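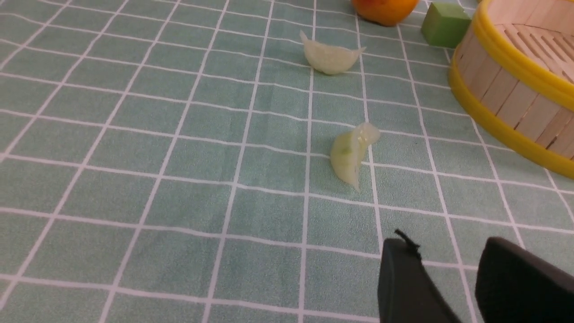 Can It Put the Dumplings Away? Final Report, Household Tasks Group
Darren Naylor, Mansa Wumbei, Tzu-hsuan Hsueh
Supervisor: Teemu Karppinen
2021-09-02

1. What we were asked to do

The assignment was to pick one chore that a person does without thinking and find out how far a robot arm could get with it in a single term. The group before us picked laundry and is said to be still folding. We picked dumplings. The task is to move dumplings from a tablecloth into a bamboo steamer, one at a time, and leave everything else on the table where it is.

Our original proposal had the arm cooking the dumplings as well. Dr. Karppinen wrote "no" next to that paragraph and underlined it, and the scope shrank from there.

2. Why dumplings

Shops and canteens already have machines that form dumplings by the thousand. Those machines never have to pick one up from an odd spot on a table, because the dumpling is always exactly where the machine left it. A kitchen at home doesn't work like that. One dumpling stands up with its pleats in the air, another is lying flat, and somebody has put fruit on the table.

A dumpling is also a bad shape for two fingers. It is narrow at the tips, fat in the middle and ruffled along one side, and the wrapper is see-through enough that our software had opinions about where it ended. Mansa had argued for bread rolls in week one and brought this up again in weeks two through nine.

3. Setup

We used the teaching lab's arm with its standard two-finger gripper and a small camera at the wrist. The software came in two parts. A model from the Plirnard toolkit guessed where to grab, and a planner that Tzu-hsuan wrote decided how to get there without knocking over the steamer.

The cloth has a pale green grid with white lines. Darren chose it in the belief that the grid would help us measure distances. It did help us. It did nothing for the model, which was looking for pale greenish things and had been handed a whole tablecloth of them.

To train the grasp model we collected 3,000 labeled pictures. Labeling meant clicking on both ends of every dumpling, and we shared it out evenly except for the week Darren had a cold, which we mention only because he has asked us not to.

4. The test

We ran 100 trials. In each one the arm had 60 seconds to find a dumpling, pick it up, carry it over the yellow rim of the steamer and let go inside. Other things were left on the table in some of the trials to see whether the arm would ignore them.

A trial counted as a success if the dumpling ended up inside the basket, any way up. We argued about "any way up" for most of an afternoon. Alfie Blackburn, who looks after the lab and had a key in his hand at the time, pointed out that he has never once checked which way up his dinner was facing. The rule stayed.

5. What happened

The arm was better at dumplings lying flat than at dumplings standing up. With a flat one it could close on the fat part and lift. A standing one tended to get nudged first, fall over, and then be picked up as a flat one, so in a way the arm had worked out a method. We did not teach it this and will not be claiming credit, although the first draft of this report did.

The rim was the second problem. The planner kept a safe height above the basket, and "safe" as first written meant so high that the dumpling bounced. Lowering it meant the fingers sometimes touched the rim and the safety stop cut in. Tzu-hsuan's final setting sits between the two and took most of April to find.

Slow runs were a bigger nuisance than drops. The arm would hover, reconsider, move over slightly and hover again, a lot like a person in front of an open fridge. Six trials ran out of time this way without the fingers closing on anything at all.

6. Is it ready for the kitchen?

No. A person clears the same table in a few seconds while talking about something else. Our arm needs good light, a cloth that stays still and three students standing near the stop button.

For a shop floor the answer is a bit kinder. If the dumplings arrived lying flat, on a plain dark surface, with nothing else around, we think this setup could do useful work at a slow counter. At that point, though, you have rebuilt most of the factory, and Mansa would like it noted that bread rolls would have got us there sooner.

7. If another group takes this on

Buy a different tablecloth. Start with the standing dumplings, since we left them until last and ran short of term. Put a limit on how many times the planner may change its mind. The code and labels are in the shared folder called Rivera, and the folder called Rivera_final_2 is older and should be left alone.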